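Forum > Shop Floor > Automation and Robots
Thread: Cilby open day, who went?

benchvise_ohio
Posted in April, 7:40 am

I went to the open day at Cilby last week and said I would write it up for the people who couldn't make it. They had the back half of the building open from mid-morning. You signed in, got a pair of safety glasses and walked around at your own pace. Coffee was in the front office and ran out early.

The main thing was the two-arm bench cell. Cilby is doing it together with Grellov, who make the controller. The idea is light handling work on small parts, with the two arms sharing one table. The staff member running it said they are aiming at shops that do short runs, up to 1000 pieces, where it doesn't pay to build a fixture for every job.

They ran it while we stood there and the demo took 5 minutes from start to stop. It moves slower than I expected. I asked about speed and was told they had turned it down for visitors. Parking was fine if you used the Pettigrew lot across the road.

I'll add more tonight when I find my notes.

dullsaw
8:15 am

Thanks for this. Did they say anything about price? I emailed them over the winter and got a brochure back with no numbers in it.

benchvise_ohio
8:32 am

No price. They said it depends on the setup, and they took my email address.

Follalell_Mike_not
9:05 am

I was there in the afternoon. I'd be more careful than the first post. The two-arm cell is a nice piece of work but it's a long way from something you put in a shop. The wiring wasn't tidy, and the person at the bench told us the grip pads are a wear item that they change by hand. Close-up below so you can judge for yourselves.

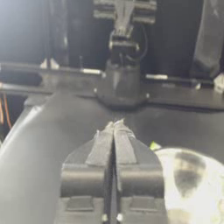 Posted by Follalell_Mike_not | Member | Automation and Robots | 9:05 am

Look at the pads on the two fingers. Light gray strips, wrinkled near the tip on one of them and frayed where they meet. The other gripper is hanging over the rail behind. I asked how long a set of pads lasts and the answer was "it depends what you pick up." I would want a better answer than that before I signed anything.

I also disagree about the speed. I asked the same question and was told that was the normal setting for small parts. So one of us got the wrong story.

benchvise_ohio
9:48 am

Could be we talked to different people. The one I spoke to was from Grellov, not Cilby.

On the pads, I don't see the problem. Every gripper I've worked with has something on the fingers that wears out. We use rubber strip at work and cut it with a utility knife. It takes a couple of minutes and you're running again.

Follalell_Mike_not
10:10 am

Cutting strip with a knife is fine if you are one shop with one gripper. If they sell this as a product, it needs a pad with a part number that you can order. Right now it looks like tape to me.

toolcrib_jen
10:26 am

It might be tape or it might be a rubber pad, I can't tell from that picture. Did anyone ask what the material is?

Follalell_Mike_not
10:31 am

I didn't. Should have.

toolcrib_jen
10:44 am

The tips matter more to me anyway. They come down narrow and nearly touch, so I'd guess they are meant for thin stuff. We handle a lot of shim and gasket material and suction is hopeless on half of it. Did they pick up anything thin while you watched?

benchvise_ohio
12:20 pm

Found my notes. In the run I saw they handled short lengths of rod and some flat plastic pieces. The plastic was maybe the thickness of a business card. One piece got dropped and the operator put it back and started that step again. I wrote down "regrip slow" and nothing else about it.

dullsaw
12:37 pm

A drop in a 5 minute demo isn't great.

benchvise_ohio
12:41 pm

No, but they didn't hide it. I've been to demos where you only get to see the video.

gearlash
1:55 pm

Was the Follalell conveyor there? The flyer said it would be, and that's the only reason I thought about driving over.

Follalell_Mike_not
2:08 pm

It was there but switched off. There was a sign on it saying to ask at the desk. I asked at the desk and they said it was waiting on a sensor. And no, I don't work for Follalell, hence the user name.

gearlash
2:15 pm

Glad I stayed home then.

toolcrib_jen
3:30 pm

I called Cilby about the thin material. They will run customer samples if you mail them in, 2 weeks turnaround. I'm sending some gasket stock and a few shims. Will post the results in this thread when I have them.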